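Local Government and Community Services
Notes for session 4: What a proclamation does (and what it doesn't)

Okay, picking up where we ran out of time last week. I'd promised to get to proclamations, and a few of you looked at me like I'd promised a quiz. No quiz! But do bring the Camham packet, I'll be pointing at it a lot.

A proclamation is a formal statement from a mayor, a council or a county board that sets aside a day, a week or a month for something. Blood donor month, library week, fire safety day. It usually has a string of "whereas" paragraphs and then one "now, therefore" paragraph at the end. Read the last one first. I always do, and it saves me a lot of squinting.

Most of them don't spend any money. They don't change the town code either. If a group wants a budget line, that's a separate item with its own vote, and students mix these up every year (I did too, my first year covering Camham for the paper).
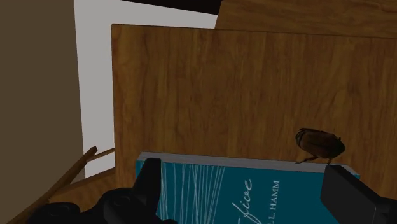
So why would a shelter or a hotline bother asking for one? I put that to Nkechi Abubakar when she ran the outreach desk at the Skoner Center, and her answer was phone calls. In the November they got their first proclamation the center took 326 calls, up from 244 the month before. Now, be careful with that! They'd also put up new posters and moved to a shorter phone number that same month, so we can't hand all the credit to the mayor. Keep those two numbers in your notes, we'll come back to them when we do cause and effect.

How the request usually travels in Camham:
The group writes to the clerk at least 30 days ahead, with draft wording attached.
The clerk trims it (they will trim it) and sends it to the mayor's office.
It gets read aloud at the start of a regular meeting and somebody from the group comes up to accept it.

Other towns do it differently. In Zimen the whole council votes, and that can get lively. Look at the exchange between Riaan Le Roux and Fadime Tekin on page two of the packet, where they spend longer on the word "urges" than on the rest of the agenda. I love that page. Read it slowly and mark every verb that asks a resident to do something.

For next time: write your own proclamation for a local service you know, nearly 100 words for the whereas part and one sentence for the ending. Use a real need, and please check any number you put in it with the people who keep it. Wian Van Wyk's from last term is in the packet if you get stuck on the tone.

Reading: packet pages one to six, skip the appendix.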